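Slide 1 - Title

Stone ledges and counters: reading the surface before you set anything on it. Speaker: Tuva Engström. Running time 31 minutes, questions after. Ask the room to hold sealing questions until slide 9, where they get a full answer.

Slide 2 - Scope

State the limits early. The talk covers veined red and brown marbles used indoors as ledges, shelves and counter returns. Floors are out. Engineered stone is out. Darragh Quinlan covers adhesives in the next session, so pass on anything about bonding.

Define terms before the next slide. "Ledge" means a horizontal stone surface that meets a wall on at least one long side. "Ground" means the base color of the stone. "Vein" means any line of a second mineral, here mostly calcite, crossing the ground.

Slide 3 - Why veined stone is hard to inspect

Three separate conditions look alike at arm's length: a natural vein, a filled vein, and an open crack. All of them show as a pale line on a dark ground. A fingernail drawn across the line will catch on an open crack and usually passes over a sound vein. Filled veins fall between the two, and the fill often has a different gloss from the stone. A low lamp held nearly level with the surface shows the gloss difference better than the overhead light does.

Pause here. If the sample tile from Lunde has arrived, send it around the room now. If it has not, go on.

Slide 4 - A ledge in use

Leave this one up for a full minute and let people look at the stone before talking.
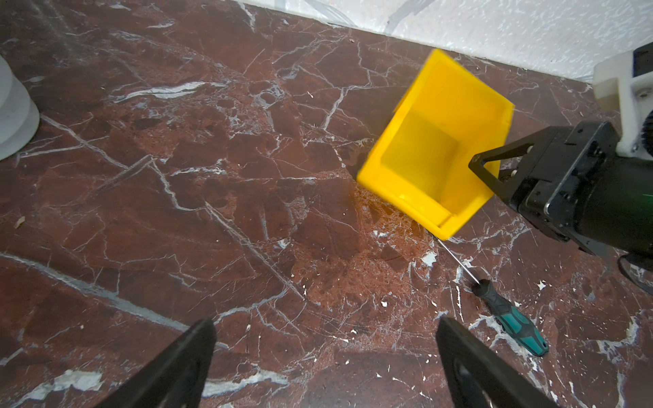
SURFACE AND VEINING

The ground is a dark reddish brown. The veins are white to pale gray and irregular: thin jagged lines, branches, a few wider streaks. Point out the long diagonal lines at upper left first, then the chalky patch low down, where small white flecks break up the red. Ask which of the two areas the audience would test first. Most will say the long lines. I would start with the dense patch. On a stone of this type, small flecks packed close together are where I expect to find pitting, and a photo cannot settle it either way.

There is also a lighter, orange-brown zone by the yellow box with a grainier look. Do not call it a stain. Mottling of this kind can be natural, and the only honest entry on a survey sheet is "color variation, cause not determined." Repeat that wording, it is on the handout.

Slide 5 - The wall joint

Go back one slide if needed. The wall is white and rough, close to stucco, with dark specks and some faint gray smudges. A rough wall against polished stone gives an uneven joint line and holds dust. The clear tubing lying at the base of the wall is easy to miss against the white. Clear items along a joint should be lifted before wiping, then put back once the joint has been checked along its full length.

Slide 6 - Small objects on polished stone

Plastic boxes and white containers do little harm to marble by weight. The risk is grit trapped under the base. A flat square bottom traps more than a stepped or rounded one with a narrow contact ring. Lift, do not slide. Wipe the base as well as the stone.

In the Clarormont survey we logged 811 marks on indoor ledges. Of those, 117 were short parallel scratches consistent with sliding. The others were etching, edge chips, old fill loss and marks we could not assign. Read both figures aloud, they are too small on the chart.

Slide 7 - Cleaning sequence

Clear the ledge completely. Dry brush toward the open edge, away from the wall. Damp cloth, pH-neutral cleaner, one pass with the veins and one across. Dry with a second cloth. No vinegar or lemon, and no bathroom descaler - calcite etches quickly and the dull spot will not wipe off.

Pimeletti cloths are what we use in the workshop. Any lint-free cloth will do.

Slide 8 - Record sheet

Show the blank sheet. It has 6 fields: location, ground color, vein color, joint condition, marks, action. Remind people that "action" may be left empty. Sheets are filed by ledge, with a new sheet for each visit.

Slide 9 - Sealing

A penetrating sealer slows absorption. It gives no protection from acid etching and none from scratches. Test with a drop of water for ten minutes; if the stone darkens under it, the sealer has worn or was never applied. Very dark grounds hide the change, so test on a pale vein too.

Questions. Spare handouts are in the Ziden folder by the door.

Contact the speaker | © Tuva Engström | Back to top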